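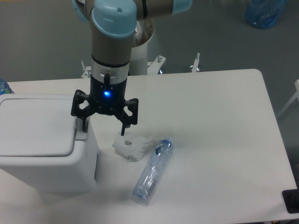 Changes to the Household Recycling Calendar

The Bremton Office of Public Works will introduce a revised collection calendar for household recycling in March. The change affects all addresses served by the Wesis route and the 561 households on the former Derkach route, which will be joined to it. Residents of apartment buildings with a shared enclosure will see no change to their pickup times.

Under the revised calendar, paper and cardboard will be collected every two weeks. Glass, metal and rigid plastics will be collected together in the alternate weeks. Containers should be at the curb by 6:30 a.m. and removed by the same evening. Collection crews are not able to return to an address once the truck has left the street.

Thin plastic film, including shopping bags, bread bags and the outer wrap from bottled water, remains outside the curbside program. At the Bremton transfer station, film winds around the sorting shafts, and in the past year the line was stopped 300 times so that it could be cut free by hand. Each stop also delays the trucks waiting to unload. Clean film may be taken to any of the 11 drop-off points listed on the back of the calendar – the Feveo Street location has moved to the north side of the parking lot.

Food containers should be emptied and given a quick rinse. Labels may be left in place. Lids should be screwed back on to bottles, while loose metal lids may be placed in a steel can and the rim pressed closed. Foam trays, garden hoses and plastic toys are not accepted and should go in the regular trash.
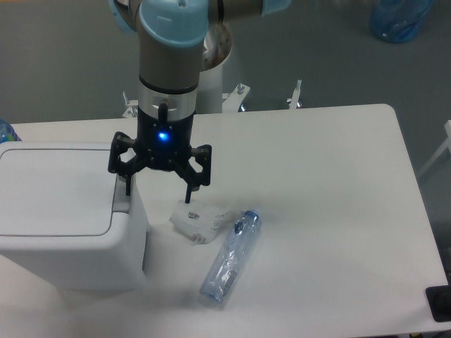
Merja Pelkonen wrote to the office to ask why bread bags are refused at the curb when many of them carry a recycling symbol, and suggested that the calendar should say so in larger type. The symbol identifies the type of plastic and does not indicate that a local program accepts it. The suggestion regarding type size has been adopted, and the film notice will be printed on the front of the new calendar.

Households that need a larger cart may request one by telephone or at the service counter. The exchange fee is $50 and is waived for households of six or more. Requests received before the end of the month will be filled before the new calendar takes effect; later requests will be handled in the order received.

Questions concerning the combined route should be directed to Stepan Karpenko, Collection Services. The service counter is open until 4:30 p.m.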